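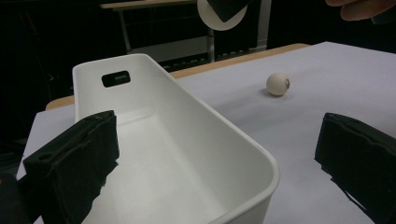
The Case for Small Tasks in Student Robotics

By Hazel Haddad

Each January, the schools that take part in the Barrios student robotics program submit a short account of what their teams intend to do before the summer. I have read these accounts for 12 years, first as a classroom teacher and now as a program adviser. They have grown more ambitious every year. One team proposes a machine that will sort household waste. Another promises an assistant for the school kitchen. Very few propose to pick up a ball and put it in a container, and I believe that more of them should.

The argument against the small task is familiar. Parents and school boards wish to see something for their money, and a ball in a bin does not look like much. The program's regional showcase gives each team 10 minutes in front of the public, and a team that spends that time on one simple movement may fear that it will be judged to have done little all year. These are reasonable concerns. A program that depends on public support cannot be indifferent to what the public sees.

What the public sees, however, is a poor guide to what students have learned. A ball is an awkward thing to grip. It offers no flat side and no edge, and it will roll away from a finger that arrives slightly early. The container has walls, and the hand must clear them before it lets go. A student who has met these difficulties must think about friction, about the order of movements, and about what the machine can and cannot sense. Those are the central questions of the subject, and they appear here at a size that a fifteen-year-old can keep in mind.

The club at Pollava offers a useful comparison. Under its adviser, Otis Lyons, the club set aside its plans for a delivery cart and gave an entire term to moving one object from a table into a bin. The students recorded 367 attempts. For every failure they wrote down the position of the object, the position of the fingers, and what they believed had gone wrong. Several of their early explanations were mistaken, and the notebook shows them being crossed out and replaced. I have seldom seen better scientific work from students of that age.

The budget deserves mention as well. The club spent $2,859 in the year, most of it on parts that can be used again. The cart would have cost a good deal more, and much of that money would have gone to finished components that students bolt together without ever having to understand them. Schools with modest means are often told that they cannot compete. Where the task is small, they can.

I do not suggest that ambition be discouraged. Some students are ready for a large project and should be given one. My concern is with the team that takes on a large project too soon, divides it into parts, and finds in the final weeks that two members are writing all of the code while the others paint the housing. With a small task there is less room to hide – every member can run a trial, and every member can be asked to explain the result.

The rules for the coming season are now open for comment, and members may submit their views until 19th October. I would ask for two changes. The first is that the judges read each team's written record before they watch its demonstration, and give the two equal weight. The second is that repeated trials count for more than a single success, so that a team whose machine performs a plain movement reliably is placed above a team whose elaborate machine performed once.

Neither change would require new equipment or a larger staff. Both would require the judges to read a great many notebooks, and I am prepared to take my share of them.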